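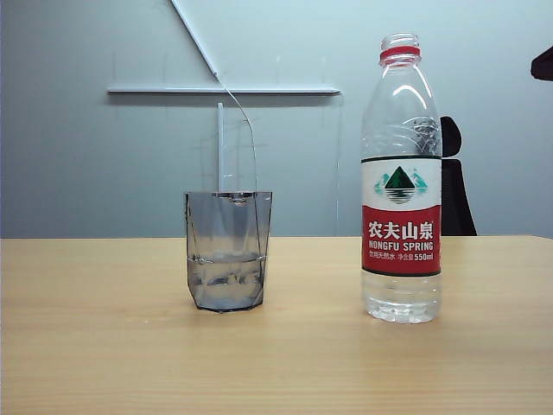
Household Chores Remain a Hard Test for Machines

The Manside Institute has opened the second phase of its study on whether robots can take over small jobs in the home and on the shop floor. The work is led by Shobha Murthy and is carried out with two partners, Usum and Prinder.

The first phase dealt with boxes and folded cloth. The second turns to drinkware, at the request of care homes that hope to have drinks set out for residents without calling staff away from other duties. Clear cups and bottles are difficult for a machine to judge. The table shows through them, and their edges change with the light. 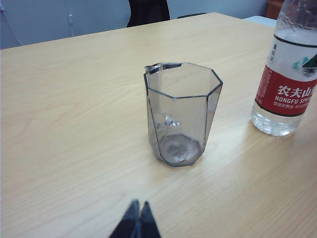
The study plan calls for 3000 trials over the coming months, of which 200 will be reviewed by hand. A trial counts as complete only when the cup has been picked up, moved and set down upright with no help from an operator. Pouring will be scored separately.

"A person does this without thinking, and that makes it easy to underrate," Ms. Murthy said. "We are not ready to say that a machine can be left alone with a tray of cups. We would like to be able to say how far away that day is." 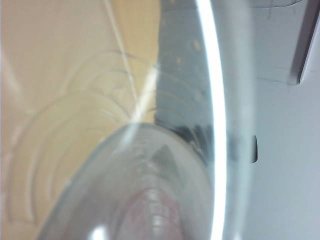
A clear plastic cup at very close range.

Prinder will run the same tasks at its packing site in Unnithan, where workers now sort clear containers by hand. Member organizations that wish to propose a chore for the third phase may write to the Institute's program office before the end of July.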